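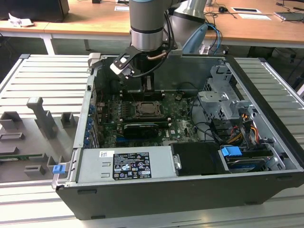

The arm above the open computer, open day at Clindau.

Perihan Toprak had repaired computers since 1977, and she came to the open day only for the free tea.

"You can stand closer," said the young man from Adau. "Up to the yellow line."

She went up to the line. The computer lay on its side with the cover off, the way she put them on her own kitchen table. Over the green board hung the arm, with its two fingers pointing down. It did not move. The young man was typing.

"What is it waiting for?" she asked.

"It is looking for the socket."

Perihan could see the socket very well. It was in the middle and it was empty. She did not say this. In her first year at the Güler shop, she also had looked for a long time before she touched anything, and old Monine had stood behind her and breathed loudly.

She noticed that she was breathing loudly too, and she stopped.

"How many computers must it learn?" she asked.

"This month, 500."

"And now?"

"173."

She put her cup on the floor and folded her arms.

"Let it take its time," she said.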